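The Long Way Back for Town Pottery

Engelhardt stopped making dinnerware when the last kiln went cold, and for years most people in town assumed that was the end of it. The brick building on the river sat locked. The clay pit north of the railroad filled with rain and became a place where teenagers swam.

Lieselotte Brinkmann started at the plant at 19, trimming the feet of soup bowls. She stayed until it closed.

"You could tell who had trimmed a bowl by running your thumb under it," she said. "Mine were a little sharp. I got told about it."

In March she went back to work, in a rented garage bay with a sign over the door that reads Trallon. The shop makes mugs, bowls and one size of plate. It has 7 employees, and Brinkmann is the only one who ever drew a check from Engelhardt.
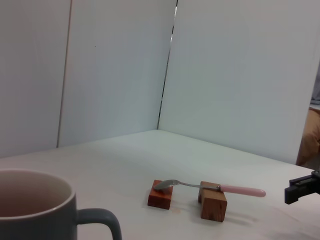
Jaqueline Olvera
Staff Writer
Jun 10, 2022

The owner is Preben Bundgaard, who sold restaurant equipment before this and still keeps a few of those accounts. He bought his first kiln at the auction of a closed high school and spent most of a winter getting it wired. The power company wanted a new transformer. His landlord wanted a second exit.

His first order was for 1,000 mugs, from a hotel group called Holtance. The shop made 1,317 to fill it. Handles cracked where they met the body, and a bad batch of glaze came out full of pinholes. The seconds went on a shelf by the door and sold for cash.

"I priced that job like every mug would be a good one," Bundgaard said. "I don't do that anymore."

Stoneware clay comes in by truck from two states away. Local clay fires red and slumps at the temperatures the shop uses, though Brinkmann has been mixing small amounts of it into test tiles. Engelhardt did the same thing, she said, and kept the share at 10 percent.

Ehsan Bajwa runs the kilns. A firing takes most of a day to climb and longer to cool, and he sleeps near his phone when one is on. He learned the work at a sanitary ware factory, where a single sink could take up the space of 40 cups. Small pieces are harder to load, in his opinion, and he has redrawn the shelf plan several times this spring.

Holtance has ordered again. A grocery chain asked for a price and didn't like it. Bundgaard would like a second kiln, but the garage doesn't have the floor space, and the old Engelhardt building needs a roof before anyone can move in.

Brinkmann walked through it with him last month. Her locker was still there.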